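FOR RELEASE 2020-01-08

Pirnbridge Workshop Opens Its Long Tables to Grelthorpe Residents

GRELTHORPE: After a long fall of sanding, sorting and a good deal of sweeping up, Pirnbridge is delighted to announce that its wooden worktables are open to the public, and that anyone in Grelthorpe with something to mend, build or simply puzzle over is warmly invited to come and claim a place at one of them.

The worktables came to us from the old Sistgate drawing school, which was clearing its upper rooms and very kindly thought of us before anyone else. There are 31 of them in all, and they had spent years under paint, tape and the initials of several generations of students. Our members took them back to the bare wood one at a time, with the windows open and the radio on, and were so pleased to find such a handsome brown grain under all of it that they voted to leave it showing and put nothing over it but a clear finish.

"I must have walked past those tables a hundred times when I took evening classes at Sistgate, and I never once knew what color they were," said Ekene Tamuno, who manages the workshop and did more than a fair share of the sanding. "People run a hand over the top when they come in, before they even take their coats off. We want them to feel they can stay all afternoon, spread their work out and leave with it a little further along than it was."

The work was paid for with a gift of $2,000 from Nugroho, the hardware store on Mill Street, which also supplied sandpaper, finish and a great many cups of coffee. We can't thank the family and their staff enough!

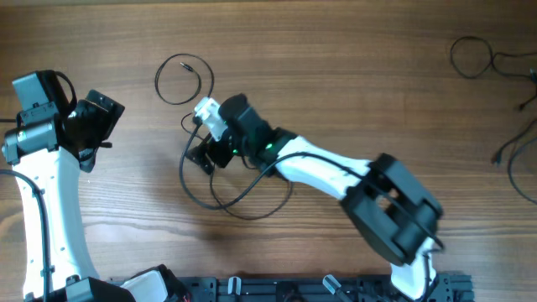

Pirnbridge News, No. 6, page 10

Thin black cables lying across the brown wood will be a familiar sight to anyone who comes by on a working day, and we hope newcomers won't be shy about bringing projects of every sort, from a wobbly chair leg to a first try at wiring a lamp.

Public hours are every Saturday, and day passes may be bought at the front desk. Evening sessions will be added in March, once the new lights are up over the back row. Children are welcome with a grown-up.

To reserve a table or ask about joining, please stop in or write to Ekene Tamuno at Pirnbridge, Grelthorpe.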